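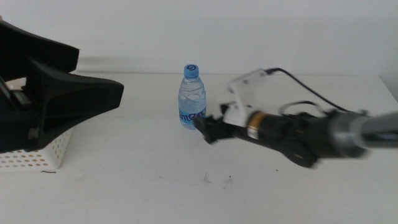
## Garrafas de água nas salas -- perguntas frequentes

**Onde encontro água no edifício Bindow?**
Em cada piso há um armário com garrafas pequenas, ao lado da copa. Pode levar uma por pessoa e por reunião. Para grupos grandes, faça o pedido na véspera.

**Posso ter a garrafa em cima da mesa de trabalho?**
Sim, desde que fique de pé e com a tampa enroscada quando não estiver a beber. As mesas brancas limpam-se com um pano húmido. Não use esfregões abrasivos, que deixam riscos.

**Quantas garrafas posso pedir para um evento?**
Até 100 por pedido. Acima disso é preciso falar com Cinzia Leone, extensão 2539.

**Posso encher a garrafa outra vez?**
As garrafas descartáveis destinam-se a uma só utilização. Quem bebe água ao longo do dia deve trazer uma garrafa própria e enchê-la na torneira filtrada do piso 4.

**Sobrou água na garrafa. O que faço?**
Despeje o resto no lava-loiça da copa, espalme a garrafa e volte a pôr a tampa. Vai tudo para o contentor amarelo -- o rótulo não precisa de ser retirado.

**Encontrei uma garrafa meio cheia numa sala. Posso deitá-la fora?**
Ao fim do dia, sim. Antes disso, deixe-a onde está, porque a reunião pode ter sido apenas interrompida.

**Como devem ser guardadas as caixas?**
Dentro do armário, longe do sol e dos detergentes. As caixas mais antigas ficam à frente.

**O armário está vazio. A quem aviso?**
Escreva a Ostap Zinchenko ou ligue para a extensão 1419. A reposição é feita de manhã, e os pedidos recebidos à tarde passam para o dia seguinte.

Última revisão: 7 de abril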